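4.2 Is the desktop tower really "easy to repair"?

Earlier work treats the office tower as the model case of a repairable product, mostly on the strength of parts lists and teardown times. We are not convinced. Moriarty and Akyol scored 125 models without asking how a worker gets a hand to the part that needs replacing. Their access score ends once the side panel is off.

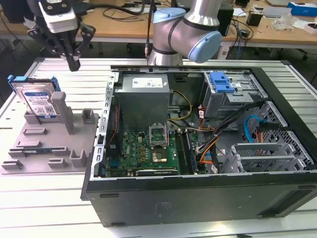

Figure 5. Interior of a desktop tower laid on its side, side panel removed. The processor socket bracket is open and the memory slots hold no modules.

With the case in Figure 5 on its side, the board and the power supply are both in plain view, and a scoring sheet would give it high marks. The cables tell a less cheerful story. A thick black bundle sweeps diagonally from the drive bay, and yellow and black power wires loop down toward the board. None of this enters the score. The blue release handle at the drive cage is the kind of feature the sheet rewards, yet of the 1,048 repair tickets we read from Birport, only 2 percent concerned a drive.

Nordin (personal communication) objects that experienced staff simply push cables aside. Perhaps so, but we found no timing data to support the claim.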